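Plotemik FAQ – sim benchmark and the shadow result

Answers to the stuff that keeps landing in the inbox. Last big edit in April, small fixes since.

What is Plotemik?

A simulated two-arm tabletop benchmark, plus the training method we built on it. Lutance does the renderer side, the Brollulham group does the policies. Tasks are short pick-and-place things. Table, tray, shelf rack, small objects.

What's the actual claim?

Policies trained with randomized shadows hold up when the lights move. Policies trained with one fixed light don't. Same demos, same network, same number of steps. Only the lighting changes. Success on the moved-light test went up 39 points averaged over 4 tasks.

Why shadows? Isn't texture the usual thing to randomize?

Yes and we did that first. Helped a bit. Then we looked at where the fixed-light policy was going wrong and it was closing early whenever an arm shadow crossed the target. From the overhead view the arms can be out of sight completely and their shadows still take up a big piece of the table.

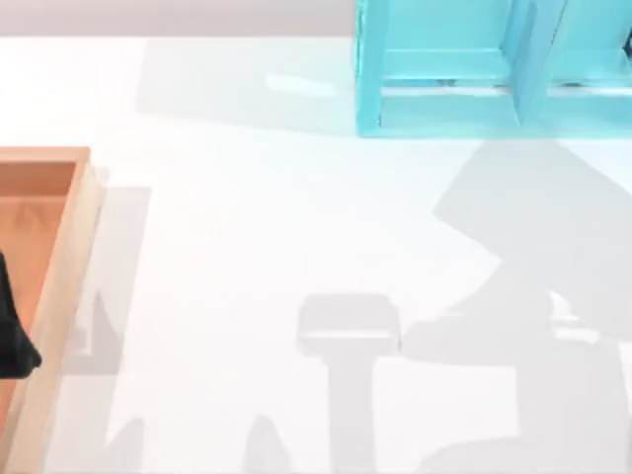
So the network gets a strong hint about arm pose for free, and it leans on it. Move the light and the hint is wrong. We tested this by rendering the same episodes with shadows off – the fixed-light policy lost nearly as much as it did when we moved the light. The randomized one barely noticed.

What exactly do you randomize?

Light direction, light size (so hard vs soft edges), brightness, and how much bounce color comes off the furniture. Redrawn once per episode, not per frame. Per frame flicker made training worse, don't do it.

Do I need to collect new demos?

No. Demos are stored as states and actions, so you re-render them. We used 7 re-renders per demo. More than that gave us nothing we could measure.

How long does re-rendering take?

Depends on your machine. Overnight for us on the full set, on the shared cluster. Lower the shadow sample count if you're impatient, results were teh same within noise.

Do the close-up cameras matter or is it just the overhead?

Both go in. Each arm has its own close view and those are messier than people expect. Big flat panels, soft shading, not much to lock on to, a fingertip poking in from the edge. We tried dropping the close views to save memory. Placing got sloppy, picking was mostly fine. We put them back.

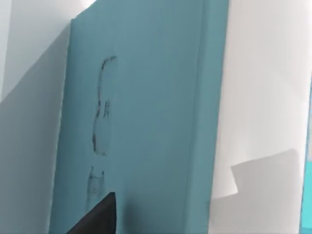 Léonie Caron wrote in to say she sees the opposite on her own tasks – her close views carry the picking, and the overhead camera could go without much loss. She also asked whether our shadow randomization was even touching the close views, as her fixed-light runs failed mostly there. Fair question. It does touch them, same light for all cameras in an episode. But we never split the result by camera and we should have. On the list.

Does it transfer to real robots?

Don't know yet. All numbers on this page are sim. We have 2 real arms being set up and will post when there's something to post, good or bad.

What's the Bright split?

Test set with the light turned way up so the tabletop washes out close to white. Hardest split by a lot. Randomized policy still drops there, see the results table. If you report only one split please don't make it an easy one.

My numbers are lower than yours. What now?

Check these first:
Color space. Linear vs sRGB mixup is the usual one.
Old asset pack. The rack walls were too thin and objects slid through.
Evaluating with the training lights by mistake. We've done it ourselves.
If it's none of those, send the config and the seed. No seed, can't help much.

Can I add my own objects?

Yes, drop the mesh in the assets folder and add an entry in the scene file. Keep collision shapes simple or grasping gets weird. Very dark objects are hard for the overhead view, espcially sitting inside the tray, so expect lower scores with those.

Is there a paper?

Being written. Cite the project page for now.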